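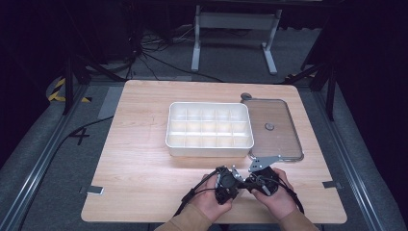 La pince portative tenue à deux mains, près du coin d'un couvercle en verre. À gauche, le bac blanc à quinze cases.

Pince Tritstead de Bekanholm : galerie d'essai

Bekanholm vend la Tritstead comme un kit de démonstration « prêt en une matinée » : une pince à main, les câbles, un logiciel d'enregistrement et un abonnement pour convertir les gestes en trajectoires exploitables par un bras. Nous l'avons louée 2 semaines, en septembre, avant de décider d'un achat. La galerie commence par le poste de travail, les remarques suivent.

Le couvercle
Sur la fiche commerciale, les objets transparents sont « pris en charge ». Nous demandons à voir. Un verre qui laisse passer le veinage du bois, un bord métallique mince, un petit bouton rond au centre : c'est le genre de pièce que les vidéos de Bekanholm évitent soigneusement.

Les câbles
Deux câbles noirs sortent de la pince, l'un passe par-dessus le poignet gauche. La brochure parle de « liberté de mouvement » - chacun appréciera.

Les doigts
Plaque métallique anguleuse, vis apparentes. Cela se démonte, tant mieux. Le jeu de rechange est facturé à part, et le délai annoncé nous paraît optimiste.

Le prix
Environ 600 euros par mois en location, engagement de 18 mois pour obtenir le tarif affiché en page d'accueil. L'offre concurrente de Clolbridge coûte plus cher au départ mais n'impose pas d'abonnement.

Notre avis reste réservé. Le devis d'achat est demandé, avec une question écrite sur le verre. Pas de réponse à ce jour.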